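Re: [swaps] Clindetska tinted balm — shades??

Jovita, got yours, sorry for delay. Parcel came at 6 this morning, postman very keen.

> Did the balms reach you? I put in two of the
> Maldonado powders as well. Which shade are you
> keeping? Consuelo wants the plum one.
> — Jovita

Yes all here. Keeping the rosy one, Lasia. Plum is far too dark on me, Consuelo can have it.

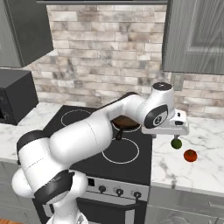
Wears well, gone by lunch if you eat anything greasy. Smells a bit of violets. Powder is lovely but teh puff sheds.

Still some 33 samples left from the November swap if anyone wants them, mostly foundation, mostly too pale.

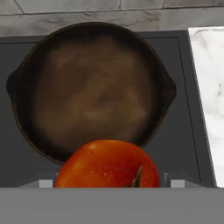

Getsemaní — did you want the brow gel or was that Baltazar? Can't find the message. Shout by tonight, am posting tomorow.

Yatziri

3 replies · 1 share
Contact list owner | Back to top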